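The Holub Test

Day eleven. Two grippers left on the list, one bench, and Lemden wanted an answer by five.

So-ying had the Lamero bolted on before seven. White one, stubby. She liked it. Everybody liked it, it looked like something you'd trust with a baby. Handska had sent the other one in a shoebox, black, all brackets and screws, and a note that said good luck.

Holub was the test. Named for old Holub upstairs, who wrote it on one sheet of paper and then retired. Bowl on a cloth. Scoop. Beans. Pick up the scoop with beans in it, carry it, don't spill. 80 tries each. No partial credit, Holub didn't beleive in it.

She sent the arm to the start pose. White fingers over the cloth, nothing under them yet. Checked the cable slack. Checked it again. 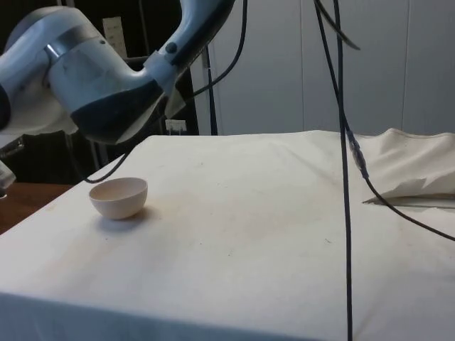

Why not just buy the white one and go home, Marek wanted to know, the spec sheet already had it winning on force and on speed and on price, and since when did anybody at Lemden read past price.

"Since the spec sheet doesn't have beans in it," she said.

He pulled up a stool anyway.

Try one. Fine. Try two, fine. Try nine, the scoop rolled in the fingers, a quarter turn, slow, and the beans went everywhere. She swept them up with the side of her hand. Logged it. Try ten, same. She dropped the speed. Raised the force. Dropped the speed again.

"It's the rim," Marek said. "Too thick."

"It's a scoop. Scoops have rims."

By noon the sheet was mostly red. She ate half a sandwich standing up and didn't taste it. Swapped the tool over, the black gripper this time, new offsets, new wrist camera. The controller threw error 3492. She'd never seen 3492. Neither had the manual. She turned everything off, counted to ten, turned everything on.

Blue light.

"Slow," she told it, as if it listened.

Fingers in. Close. A little creak, she felt it in her own teeth. On the monitor the wrist camera hunted for exposure, went white, came back.
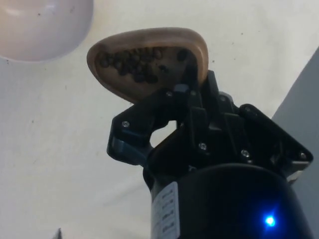 She held it there. Ten seconds. Twenty. Marek had quit talking, first time since November.

"Again," she said, and they went again. And again. Lost one at try fourteen, her fault, bad offset. Wrote it down anyway. Lost another at thirty and that one wasnt her fault.

At ten to five the phone rang. Lemden, early, of course.

"So which is it?"

She looked at the sheet. Thirty-seven tries in, forty-three to go.

"Ask me at nine," said So-ying Lui, and hung up, and reached for the beans.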